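Tildale switches north district to new water disinfection schedule

The Tildale water utility has moved its north district to a revised disinfection schedule, the utility said in a notice to customers dated 2023-04-19. The change covers the pressure zone fed by the Quintela reservoir and applies to homes, offices and public buildings. The south district stays on the existing schedule.

Under the revised schedule, chloramine replaces free chlorine as the residual disinfectant in the distribution mains. Free chlorine is still used at the Plurkden treatment plant as the primary disinfectant, ahead of the contact tank. Ammonia is dosed at the tank outlet, and the combined residual is measured again where the trunk main enters the reservoir.

Chloramine is a weaker disinfectant than free chlorine but decays more slowly in long pipe runs. The utility selected it after sampling in December showed low residuals at the far end of the zone, where water spends the longest time in the mains. All samples in that round met the bacterial standard. Residuals at four sampling points were below the utility's own operating target.

The number of routine sampling points in the north district rises from 10 to 17. Most of the added points are on dead-end mains and in buildings with intermittent use. Each point is tested for total chlorine, free ammonia, nitrite, temperature and pH. Nitrite is included as an early sign of nitrification, a bacterial process that can consume the residual in a chloraminated system. If nitrite rises above the action level at any point, the main is flushed and the point is sampled again the next day.

Customers do not need to take any action for drinking, cooking or bathing. Some may notice a change in taste or odor during the changeover, as water from the two treatments mixes in the mains. The utility advises running the cold tap for a few minutes after a building has been unoccupied for several days. Boiling the water or leaving it to stand overnight does not reliably remove chloramine.

Two groups of users are asked to check their equipment. Home dialysis users should contact their care provider before using water from the zone, and keepers of fish or amphibians should use a conditioner labeled for chloramine. Conditioners that treat only free chlorine leave ammonia behind. Carbon filters may need a longer contact time than before, and the manufacturer's instructions should be consulted.

Building managers with storage tanks on site should confirm turnover times with the utility. Tanks that hold water for long periods should be drained down and refilled under the new supply. Pristance, the contractor for meter and valve work in the zone, will operate hydrants for flushing during overnight hours. Short periods of low pressure or cloudy water are possible on nearby streets.

Results from the added sampling points will be posted with the regular monthly water quality tables.

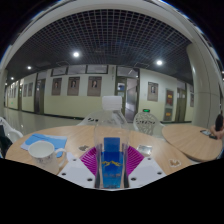
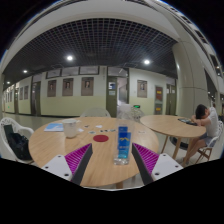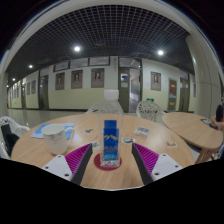 Round table, indoors.

Page last changed: four days after first posting. Change: sampling point total corrected.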